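About Bastik

We make small drawer cabinets for tabletops, desks and shelves.
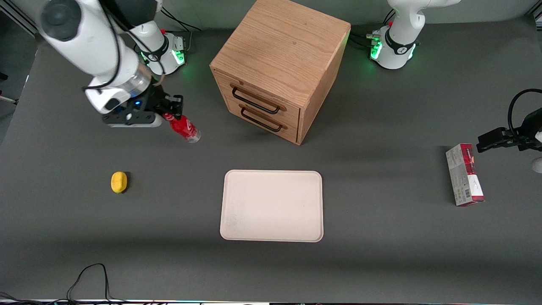 Two-drawer cabinet in a light oak color, with dark metal bar handles.

Bastik is a small workshop in Durnville. We started with one rented room and one table saw, and our first product was a spice box which we do not make anymore. The lid was too heavy. Customers who bought it still write to us sometimes and ask for a new hinge, and we still have a few of them, so please ask.

The drawer cabinets came later. A school in the town wanted something for the teachers' desks, for chalk, keys, scissors and the other small things that are always lying on top. They did not have much space and they asked for two drawers, one above the other. We made 12 pieces for them in February and we thought this would be the end of it. Then the parents started to ask where they can buy the same cabinet for home, and after one year we were making almost only cabinets.

What we make

The two-drawer cabinet is our main product and the one most people know. It is close to a cube in shape, so it can stand in a corner of a desk or in the middle of a table and it looks right from every side. Each drawer has its own bar handle. The handle is long enough to take with the whole hand, and this was a wish from a customer with arthritis. Before that we used a small round knob. We changed the handle on all models and we did not go back.

We also make a low cabinet with one drawer and a tall one with four. The tall one is made only on order and you will wait longer for it.

All cabinets leave the workshop assembled. There is no bag with screws and no instruction sheet with drawings. You take it out of the box, you remove the paper strips which hold the drawers closed during transport, and it is ready.

How we work

We buy our boards from Lukáč, a family sawmill on the other side of the river. They put aside for us the boards with a straight, quiet grain, and we try to keep this grain visible on the top of the cabinet, because the top is what you look at when you sit at your desk. The top and the sides are cut from neighboring boards when it is possible. Sometimes it is not possible, and then the sides can be a little lighter or darker. We do not stain the wood to hide this.

The drawers are fitted by hand. A drawer should close with one finger and stay closed, and this takes more time than all the rest. In dry winter weather a drawer can feel loose, in a wet summer it can feel tight – both are normal, wood does this. If a drawer sticks and does not get better after some weeks, send us a message and we will sand it for you. For this work we do not ask money, you pay only the shipping.

For packing we use paper tape from Bandex and cardboard corners. We tried to find a box without any plastic in it, and after several bad tries (one full pallet arrived with broken corners) we have one that works.

On our busiest day we packed 80 cabinets. We do not want to repeat it. A normal week is much slower, and we prefer it so.

The workshop today

We moved two years ago to the old dairy building, where we have 400 square meters on one floor. The saws are in the back, the assembly tables are at the windows, and by the entrance there is a small room with shelves where you can see all the models, open the drawers and compare the sizes. Bring the things you want to store, many people do it. It is easier to decide when your own stapler is in the drawer.

Last year we made 758 cabinets. Most of them went to homes, the others to schools, doctors' offices and one hotel, which keeps tea bags in them.

Visiting us

The show room is open every Wednesday from ten in the morning until five in the afternoon. On other days please call before you come – we are often at the machines and do not hear the bell. Parking is behind the building, the entrance is from the yard.

Cabinets with small marks or a wrong shade are sold at a lower price on the shelf next to the door. We do not ship these.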